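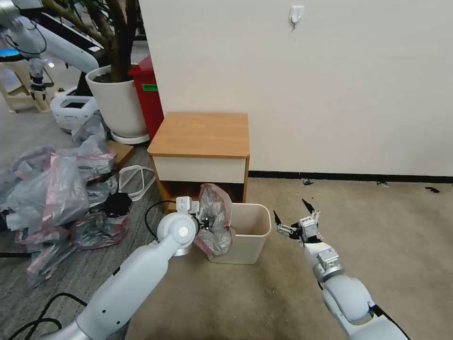
Home | Reviews | Opinion | Kits | Contact

Filed under: Home Robots, Opinion

The Canosik two-arm kit costs more than my first car did, and the main chore on its feature list is putting a bag in a wastebasket. I think that is a fair thing to sell. I also think most people should wait.

I went through the whole Nekell chore pack, which is the paid add-on that covers trash, laundry and shelves. It has 354 motions in it. Most of them are small parts of bigger jobs, like pinching a corner or letting go. You string them together yourself, and that takes patience.

Thin plastic is hard for any gripper. A bag has no fixed shape, so the arm can't go to the same spot every time. With two arms you have more to work with. One can hold a thing still and the other can reach inside it, the way you or I would.

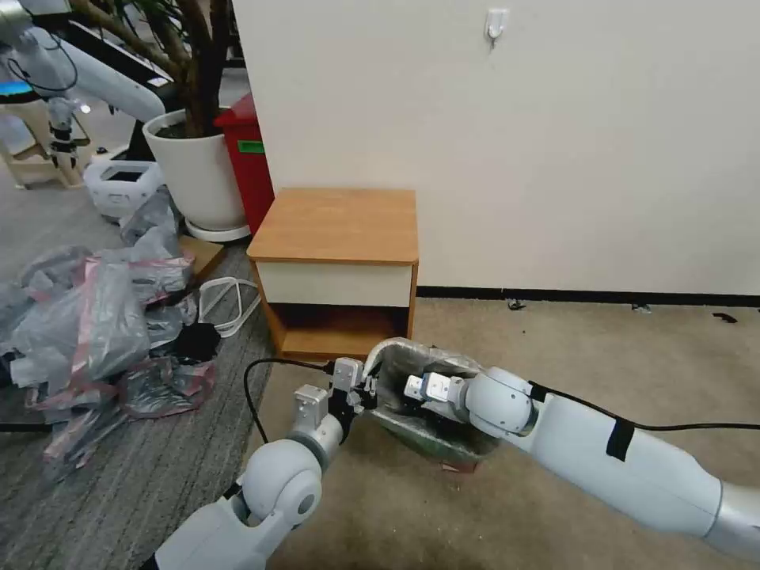
A single arm from Radaton is cheaper and takes less floor. It is fine for picking up blocks and cups. For liners I would not bother with it, for the same reason I don't change a liner with one hand in my pocket.

My complaint is with the way Canosik sells the kit. The brochure talks about free evenings. Setup took me six evenings, and two of those went to the grippers alone. The manual has one page on them. Ikeda sells a softer set of fingertips that fit, and those should be in the box at this price.

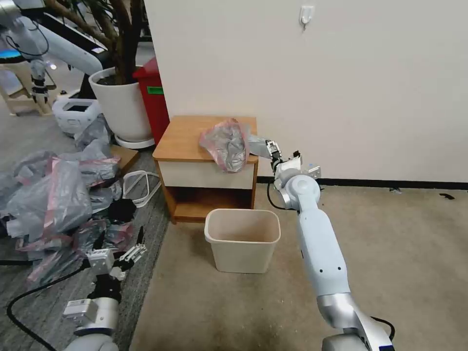

The right gripper on a bag corner, nightstand top.

If you teach, or you like to tinker, buy the kit and skip the chore pack for the first month. If you want a cleaner bedroom, keep your money. Canosik says an update is due in February with a shorter setup. I would want to see that before I told a neighbor to order one.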